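Zurkum publishes code of practice for automated suturing research

Free guidance sets out how laboratories should supervise, record and report bench work with robotic instruments

15 July 2020 - Zurkum, the surgical robotics standards group, has today published a code of practice for laboratories that are developing automated or part-automated suturing. The document, called Allow, covers work done on the bench with robotic instruments, thread and tissue or training pads. It does not cover operations on patients, which remain subject to medical device law and hospital approval.

The code is 90 pages long and is free to download from the Zurkum website. It replaces the short guidance note that members have used up to now.

Allow takes its name from its central rule. A robotic system may carry out a movement on its own only if that movement has been allowed in writing beforehand, by a person who is named in the study record. Anything not on the list must be done under direct human control. Laboratories may add movements to the list as their work goes on, but each addition has to be dated and signed, and it cannot be made while a trial is running.

The code is divided into 5 parts: supervision, stopping and restarting, instruments and thread, recording, and reporting. Each part separates what a laboratory must do from what it is advised to do.

The section on instruments and thread is the longest. It deals with the passing of a needle or thread between two graspers, the handling of more than one thread in the same working area, and the checks to be made before tension is applied. Laboratories must state which instrument is holding the thread at each stage, and must set a limit on pulling force for each type of thread they use.

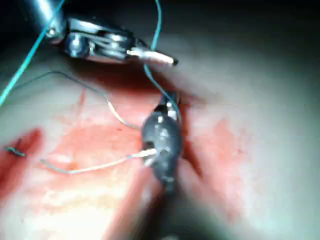 Camera views are also dealt with. Close views are useful for judging grip but can leave out a loop of thread or the second instrument, so the code asks for at least one wider view to be recorded alongside them. Where part of a view is blurred or in shadow, reviewers should mark that part as not assessed and should not guess at what took place there. Recordings must be kept whole, including failed attempts and any periods when a person took over.

The rules on stopping are short. Every set-up must have a physical stop control within reach of the supervising person. After a stop, the system must not restart by itself, and the position of both instruments has to be checked by eye before work goes on. If a stop was caused by a dropped needle, the needle must be found before the trial continues.

A draft of the code was put out for comment last year and drew 800 separate comments from laboratories, instrument makers and teaching hospitals. The largest group concerned reporting. As a result, the final text asks laboratories to publish the number of times a person stepped in, as well as the number of stitches completed. Several respondents wanted a single pass mark for automated stitching. Zurkum has left this out, as the methods now in use differ too much for one figure to be fair.

The code was tried out before publication at the Lenano laboratory and the Joseph training centre. Both sites reported that the record sheets took too long to fill in, and these have been shortened - the daily sheet now fits on one side of paper.

Member laboratories have 90 days to tell Zurkum whether they intend to adopt the code. Adoption is voluntary, but those that adopt it must follow all of the required parts. An online briefing for members will be held in September, and the record sheets will be available as separate files from the same date.

Notes to editors

Zurkum is a membership body that writes guidance on the safe use of robotics in surgical research and training. It does not test or certify products.

Copies of Allow and the summary of comments can be requested from the Zurkum press office.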